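norkolell-wrist: wrist pose from marker bands, tabletop sorting set

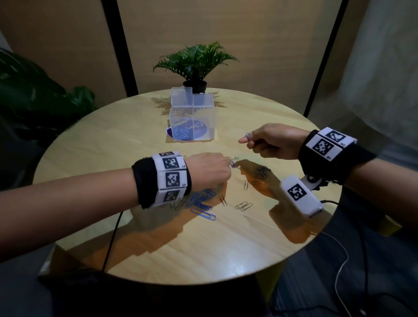

Fig. 1. Paper clip sorting, head view. Marker bands on both wrists, open clip box at the back of the table.

Norkolell-wrist estimates the 6-DoF pose of each wrist from square fiducial markers seen by a head camera, and writes it out as a trajectory for the Sinby retargeting tools. This card covers the tabletop sorting set used to tune the tracker.

Contents

2425 clips of video, split by session and not by clip. Each record holds the video, camera intrinsics, per-marker corner detections and a fused pose for each wrist. Objects are small and thin (paper clips and similar), so fingertips are often close together and partly hidden.

How the pose is computed

Corners are detected per frame and refined to sub-pixel level. Every visible marker on a band contributes to one rigid-body solve; the band layout is read from bands.yaml. With fewer than 2 markers in view the solver falls back to the previous pose and sets the flag held=1. Gaps longer than 17 frames are left empty - they are not interpolated.

Known problems

Glare on a varnished or polished surface can produce false quads near the image centre. Raise min_contrast before touching anything else.
Left and right are assigned by marker ID. If bands are swapped, the output is swapped too and no warning is given.
Finger poses are not included. Pinch state is a manual label and is missing for some 17 sessions.

Running

Set data_root in config.yaml, then run track.py --set sorting. Output goes to out/poses, one file per clip.

Maintainer: Máté Vida, Flatosura
Last revised: February 2021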